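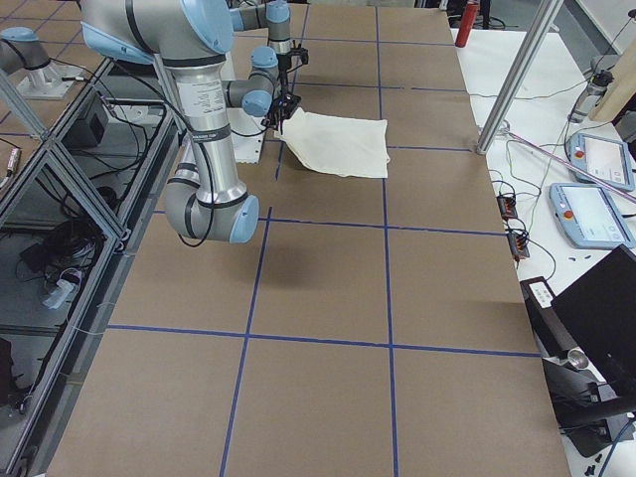 Siletdale library should stay open on Saturdays. The council wants to close it from December to save money, and I think that is a mistake.

Most people in the village work all week. Saturday morning is when they can get there, and it is when parents bring their children. Close it then and you are left with two weekday afternoons that suit hardly anyone with a job.

Noreen Geraghty argued in the parish newsletter that the mobile van could fill the gap. I like the van, but it carries 300 books and stops for an hour. It has no desks and no printer. My neighbours fill in forms on that printer.

If money must be found, I would sooner pay a small charge for reservations. Others may disagree. The council is taking letters until the end of the month, and they should write too.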